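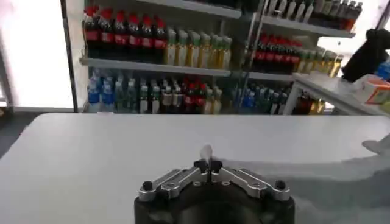 **Flillholm drinks shelving, tall two-bay unit**

We love this one for small stores! Two bays stand side by side, and a straight shelf of bottles gives you one long band of color – cola next to pale tea, water down low, and you can read the whole range from the counter.

Shelves come in 22-inch or 26-inch depths, and every level moves up or down without tools. We'd go for the deeper one if you restock once a day, because you get an extra bottle behind each facing.

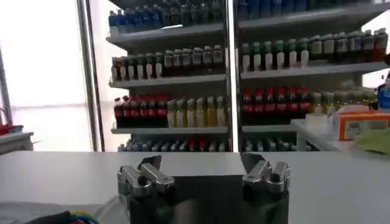 The matching Negussie table in white goes in front. It's plain and pale, a great spot for bagging, sampling or sorting a delivery before it goes up. Wipe it with a damp cloth and skip the scouring pads.

- Load rating: 2,000 pounds per pair of bays
- Assembly: 2 people, one afternoon
- Spare shelves: order from Trarkholm, same finish

New stock lands in February.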